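Notebook entry, December
Station: wire harness transfer, Lakatos line
Entered by: Csenge Bognár
Checked by: Junpei Sasaki

Purpose of session

Collection of teleoperated demonstrations for the harness transfer task continued under the plan agreed with Fidham. The operator takes one harness from the divided cardboard box and places it in one cell of the clear tray. Each episode ends when the harness has been released and both arms have returned to the rest position. The target for this phase is 900 accepted episodes. Total recorded to date on all harness tasks, before review, stands at 3065.

Start of session 08:40. Arms homed and joint offsets compared with the values stored in Bunix. The left arm passed. The right arm passed on the second attempt, after the cable had been refastened at the wrist. Head view checked for focus and for coverage of the box and the near part of the tray. Exposure was left fixed at the previous value so that new episodes remain comparable with those already accepted.

Procedure as carried out

J. Sasaki operated until the midday break and I operated afterward. Harnesses were taken in no set order. The instruction sheet asks the operator to vary the starting cell, and the log shows that this was done, although both of us favor the right-hand column when working with the right arm. That preference should be corrected in the next session by drawing the starting cell from the Bunix list before each episode.

The left gripper was kept open and clear of the box unless a harness had caught on its neighbor. In such cases the operator was permitted to steady the neighboring bundle with the left arm, and the episode was tagged "two-hand."

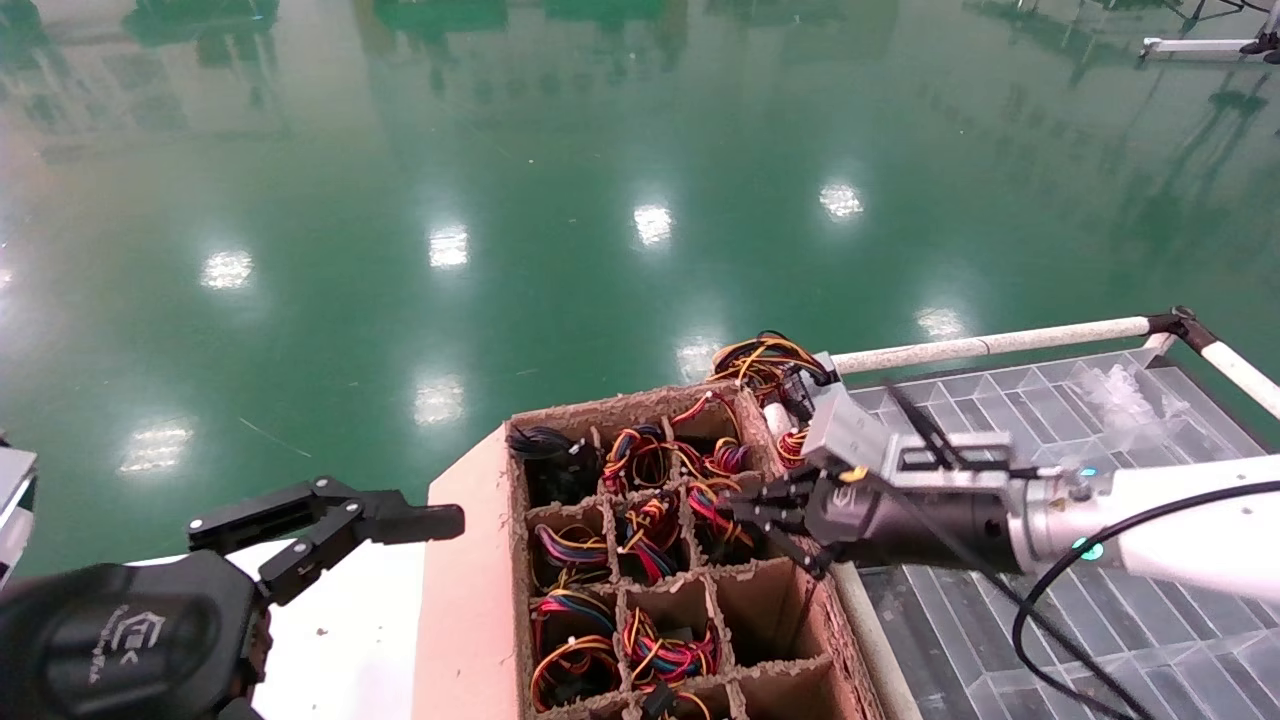
Trotadmont Manipulation Data Group, Harness Handling Team

The grasp in the second row, right column, is the type now labeled "pinch from above": fingers pointed down into the cell and closed on the wires. It is the preferred grasp for this task. Grasps on the connector are still to be marked for rejection, as agreed with Lakatos, even where the transfer is completed.

Harnesses that lie over a partition or hang outside the box are to be left as found. An earlier version of the instructions told the operator to tidy them before recording. The effect was a set of episodes that was too clean, and the policy trained on it did poorly whenever wires crossed from one cell to the next. Empty cells are likewise to be left empty until the box is changed. The policy must learn to pass over them.

Results

Episodes recorded: 149
Episodes accepted on first review: 73
The remainder are held for second review and have not been deleted.

The main grounds for holding an episode were a long pause before the grasp, a second harness lifted together with the first, and loss of the right wrist stream. The last of these occurred in one block after 14:00 and ended when the recorder was restarted. The cause has not been found. J. Sasaki suspects the connector on the recorder side and will exchange the cable before any further work is done.

Remarks

Reflections from the green floor remain strong in the head view. Fidham has asked whether the upper part of the image should be cropped before training. My recommendation is to keep the full image in storage and to crop only in the training copy.

The loose pieces of clear plastic in the tray should be discussed. The instruction sheet does not say whether they are to be removed. Until a decision is recorded, please note their presence in the comment field.

Open items

Cable exchange, right wrist stream (J. Sasaki)
Starting cell list to be loaded in Bunix (C. Bognár)
Second review of held episodes (both)
Wording on plastic in the tray, for the next issue of the instruction sheet (C. Bognár)

Session closed 16:20. Arms parked, recorder stopped, data copied to the Trotadmont store and the copy verified.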